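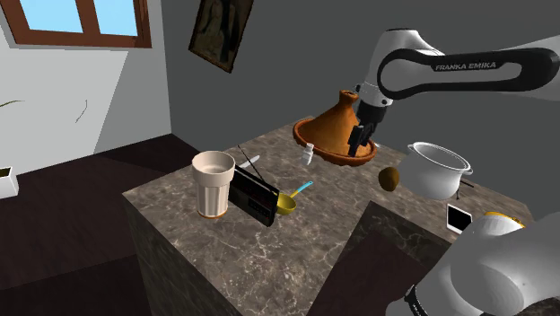

Reading time: 2 min

Last updated: February 6, 2021

Tips for kitchen staff sharing a counter with an arm

These notes are for the prep and dish crews at Broltameck, where part of the counter work moved to an arm in January. They cover what changes at the station and which habits to drop.

Clear the counter by height. Tall items go at the back and flat items at the front. A tagine with its lid on is the tallest thing most stations hold, and the arm has to come in over it or beside it. Lower the gripper next to a conical lid slowly. The knob is the obvious grip point, but a flared knob with a hollow top gives narrow fingers little to close on. Lift the lid by hand until the station has a saved grip for it.

Keep small bottles away from large dishes. A narrow-necked bottle standing against a wide rim is easy to knock over, and a person reaching past the arm will hit it before the arm does. Leave a hand's width between the two.

Knives go in the rack before the arm is enabled. This applies to every shift, including the short one on Saturday.

Radios stay on the shelf. Fold the antenna down. An antenna lying across a utensil gets dragged when the utensil is picked up, and the radio goes with it. Phones and tablets also come off the counter, well clear of the base.

Put ladles down with the handle pointing toward the person who will use them next. Wima, the older of our two stations, has saved grips for straight handles only. Bowl-first pickups there fail often enough that the crew has stopped attempting them.

Open pots: park them to the side of the arm, lid off, handles clear. Do not store loose produce against the pot. Round items roll when the pot is moved.

Wiping down. Stop the arm, wait for the light, then wipe. Marbled stone hides crumbs and thin spills, so wipe by area and not by eye. Joint covers get a damp cloth only — no spray.

What changes in the job. At Murín, our second kitchen, setup before service now takes 15 minutes and clearing takes 3. Lifting is down. Standing and watching is up, and several people find that more tiring than the lifting was. Rotate the watching position every hour. The person watching does no other task, and has the stop button within reach.

Log each stop on the Zakasska sheet with the item involved. The sheet had 71 entries at the last review, most of them for items left where the arm needed to pass. Write the item name — "pot" or "ladle" is enough. Leave the cause column blank if the cause is not known.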